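3 June 2019, talk for the office kitchens evening. Slot is short, so skip the joke about teabags if Solange is still doing the mic.

## Opening

- Thank Solange Bastos. Say her name first this time.
- "I'm here to talk about the office mug, an object everybody uses and no one has ever bought."
- Wait for laugh. If no laugh, move on briskly.

## What we looked at

- Kitchen at the Vasconcelos building, second floor. 200 people, one sink.
- Stock list said 387 mugs. Cremilda Siqueira opened every cupboard and found 40.
- Pause here. Let them think about their own desk drawers.
- Teaspoons were worse. I've taken the spoon slide out, as it upset the people from Privuson in November.

## Where the stuff goes

- Mugs go to desks. Desks go to meeting rooms. Meeting rooms have a windowsill, and the windowsill is where a mug retires.
- Spoons travel inside mugs, then part company with them somewhere near the printer.
- Genivaldo Xavier's theory is that people take them home by accident. Genivaldo is a generous man.
- The fix at Kestus was to order 600 more. Ask the room how they think that went. (Take two answers, no more. Azra Ionescu will have a third.)

## The side table

- Main point, slow down.
- Any flat surface put next to a counter becomes a counter. Then it becomes a shelf.
- A folding table is the worst for this. It comes out for one afternoon's cake and is still standing there at the next person's leaving do.
- Click to the slide. Teal mug, spoon, power strip, black remote in the style of a game controller. Give them a few seconds to find the remote.
- Ask who has a table like it. Hands will go up, slowly.

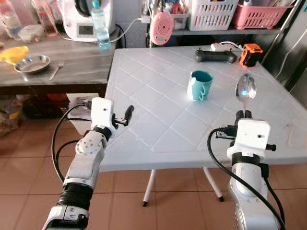 ## What to do on Monday

- Fold the table. Put it behind a door that closes.
- One hook per mug, name over the hook. Vanderleia Brito will object to the label maker; let her.
- Spoons live in a jar by the kettle, handles up.
- Questions. If anyone asks about the fridge, my time has run out.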